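Comparing finger pads on a hand-held gripper: project report

Robotics module, second year group project. Handed in 4 Jul 2020

What we wanted to find out

Whether the ribbed pads are worth the bother compared to the smooth ones we started with. Hamell pads = ribbed, Zostach pads = smooth. Same white mounts for both, same hand-held tool (the Jalier one, borrowed from the lab cupboard). Task was moving a computer mouse on and off its mat on a meeting table. Boring task but everyone can repeat it, and a mouse is a nasty shape, low and rounded with not much side to get hold of.
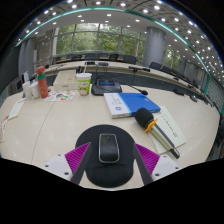
Smooth pads we did in June, so most of this report is the ribbed ones. Each of us did a block of goes and then swapped, otherwise your hand gets tired and you start squeezing harder without noticing. Target was 500 goes per pad type. We got there with the smooth ones, and nearly 500 with the ribbed before we had to hand the room back. Goes where the person dropped the whole tool were left out (2 of them, same person).

Picking up off bare table

Expected this to be the easy one. It wasnt. With the mat under it the fingers can press down a bit and the mat gives. On a hard top the tips skid outwards if you come in too steep.

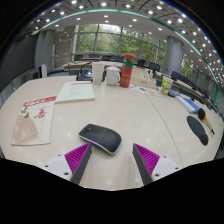 Angle of approach turned out to matter more than which pad. Come in square to the long sides and both types hold. Come in across a corner and the smooth ones slip, ribbed ones sometimes catch and turn the mouse instead. We left it lying diagonally for these goes, with one tip down near its lower left edge and the other standing on the table to the right, and you then have to roll your wrist to get both pads flat on it. Some of us were much better at this than others, so the person is probably a bigger effect than the pad. Should of balanced that properly from the start.

Putting it back on the mat

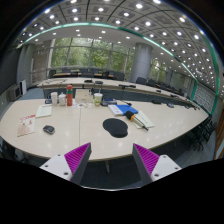
We scored placing seperately from picking up. A go only counted if the whole mouse ended up on the mat, no hanging over. The start position was the mouse over on the left by the papers and the mat right of centre with nothing on it, so there is a fair bit of table to carry across. Ribbed pads were better at the carry. Worse at letting go, the ridges seem to hang on to the edge for a moment and the mouse lands twisted. Oberholzer controller was not used for any of this, it is all by hand, we only mention it as the plan had it in.

Problems

- camera view is very curved, so judging distance near the edges is guesswork
- 6 goes lost when the recording stopped and we didnt spot it
- table is shiny, ceiling lights reflect in it, made the mouse edge harder to pick out when we watched the clips back

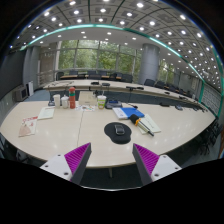
Fig. 4: Ribbed pads fitted, mouse on its mat.

What we would do next

Try a softer pad with shallower ridges. Fix the approach angle with some sort of guide so it isnt down to whose turn it is. Also a heavier object, the mouse weighs next to nothing and we think both pads would look a lot more different with something that pulls back. If we only had one set to keep it would be the ribbed, but that is for carrying, for placing we would still pick smooth.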